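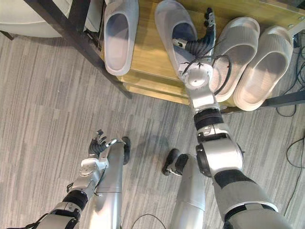
Slipper run on the shoe rack, right hand going in.

Robot notes, 23 Aug 2020

Short one this week, sorry. The Konetti slipper job is paused. Wrist fault on the right arm - the cable loop there sits too wide and it snagged on a slipper strap during run 137. Arm kept pulling, the hand lost signal, fingers locked half shut. Software stop took way too long to kick in. Someone hit the red button first. No one hurt, rack is fine, one connector is not.

Same loop was flagged back in the spring and we taped it. Tape let go. So that's on us.

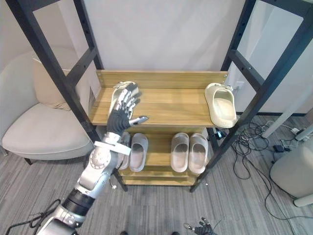 Until the new clips from Larnska get here, left arm only, half speed, and no reaching over one slipper to get at another. Stay back of the tape line when the arms are live. Floor cables too - if you have to cross them, stop the robot frist. Pull limit on both wrists is now set to 30 percent and please dont turn it back up to save a run.

Log from 137 is in the Trillavier folder. If you saw a hand lock up on an earlier run and didnt write it down, write it down now. Right arm back in September, hopefully.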